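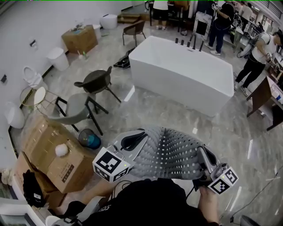

White tub, marble-look floor.

I have now read the back of the Wondum cinnamon jar more times than I've read some novels. It says "true cinnamon," it says "single origin," and it says the sticks are hand rolled. It doesn't say where. I paid extra for that jar.

My problem with fancy cinnamon is that I can't find anybody who tastes what the label promises. Citrus, honey, clove, "a whisper of cedar." I get cinnamon. Sometimes I get faint cinnamon, and that seems to cost the most.

So in September I did a very unscientific thing and baked the same batch of snickerdoodles with three cinnamons: the Wondum, a bag of Udetti from the international grocery, and the supermarket shaker that has lived in my cupboard since I can't say when. Same dough, same tray, 20 cookies of each. Kiran Bisht and Vasanthi Ekanayake came over and ate them without knowing which was which.

Kiran picked the supermarket shaker. Vasanthi picked Udetti, then changed her mind and picked the shaker too. The Wondum cookies were described as "nice" and "did you forget something?" 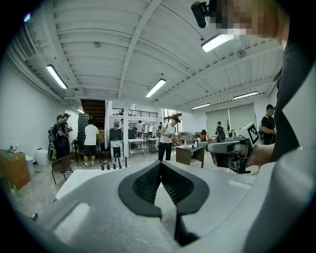

Now, I know what the spice people will say, and a few of them have already said it in my inbox. Ceylon cinnamon is mild, cookies drown it in sugar and butter, and I should be using it in rice or custard. Fine. I tried it in rice pudding the week after, 5 sticks in a pot of milk on low heat, and it was good. I'd make it again. Was it better than one stick of the thick, hard cassia I normally use? Different, sure. Softer. I had to concentrate pretty hard to notice, and I don't eat pudding that way.

There is one argument I take seriously - cassia has a lot more coumarin in it, and if you're putting spoonfuls on your oatmeal every morning, the Ceylon kind is the safer bet. That's a real reason to buy it. "A whisper of cedar" isn't.

The Udetti bag is nearly gone. The Wondum jar is still mostly full, and Vasanthi can have it if she brings back my cooling rack.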